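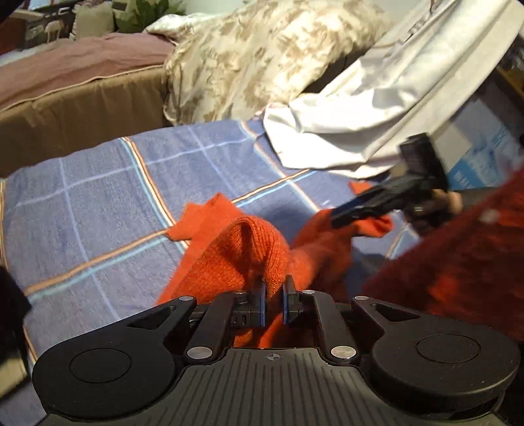 The members of the Picard shared workshop have been building things that hold other things for a good many years now – vises, clamps, a rather famous jar opener – so it may not surprise their neighbors that the latest build is a pair of hand-held grippers meant for folding laundry. The project is called Potora, it has been under way since June, and it has lately moved off the workbench and into the bedroom, where the tools are being tried out on whatever needs folding. An orange knit has become a regular test piece, and it is a fair challenge: the fabric bunches up between the two blue-padded fingers in a tall soft fold, and a second gripper has to come in from the side to take hold of the loose end.

Ginette Delorme, who started the project and has done most of the building, is a retired sewing teacher who came to the workshop hoping to fix a lamp and stayed for the company. She had been reading about machines that fold clothes and was struck by how long they seemed to take over a single towel. Her thought was that a person holding the same kind of fingers a machine would have, and nothing better, might learn a great deal about which grabs are worth making. "I have folded sweaters for sixty years and I never once thought about my thumbs," she said. "Then you take the thumbs away and you think about very little else."

The grippers work the way a good pair of kitchen tongs does, only with more moving parts. A set of parallel arms keeps the two fingers facing each other squarely as they open and close, so that they meet a fold of cloth flat instead of pinching it at the tips. Getting that right took most of the summer. The first version had fingers that leaned in toward each other and let go of anything thicker than a pillowcase, and the second was sturdy enough but so stiff that Delorme's wrist gave out after a few minutes. The present pair is the ninth, and it is the first that she has been willing to use on clothes she would mind spoiling.

Much of the credit for the linkage goes to Boglárka Illés, a bicycle mechanic who keeps the bench next to Delorme's and who redrew the arms over a couple of long evenings when she was supposed to be truing a wheel. She is also the one who insisted on soft pads for the fingers, after trying bare plastic, sandpaper (a bad day for one cardigan) and strips cut from a rubber glove. "Knits stretch, so you want to hold them firmly and pull them hardly at all," Illés said. "It's the same with bar tape, if you've ever wrapped a handlebar. I kept telling Ginette that and she kept telling me she'd never wrapped a handlebar."

The money for parts has come out of the workshop's small projects fund, with around $189 spent so far, most of it on bearings and on plastic for the printer. The printer, a Kema that the members bought secondhand and have nursed along ever since, has turned out every arm and housing, and there is a crate of rejected ones under the stairs that anyone is welcome to pick through. Illés has already made coat hooks out of a few.

What comes next is a good deal of folding. Delorme would like to have 2000 folds written down before winter, each with a note of the garment, where it was first taken hold of, and whether the fold had to be done over. She keeps the notes by hand in a ledger and Illés types them up. Towels and T-shirts are well along, sweaters have been started, and fitted sheets have been put off until everyone is feeling braver. After that the plan is to mount the same fingers on a small motorized arm, already nicknamed Drirura for the noise its first motor made, and see whether it can manage a plain dishcloth on its own by following the grabs that worked best in the ledger.

Anyone who would like to try the grippers is invited to the workshop's open evening on 30 Sep 2022, from six until the coffee runs out. Visitors are asked to bring one item of clean laundry, the more awkward the better, and Delorme says she would be especially glad of anything with a hood. Drawings for the linkage will be on the table for people to take home, along with a parts list and a page of Illés's notes on printing the arms so that they don't warp. Children may try the tools with a grown-up beside them, and everyone goes home with their laundry folded.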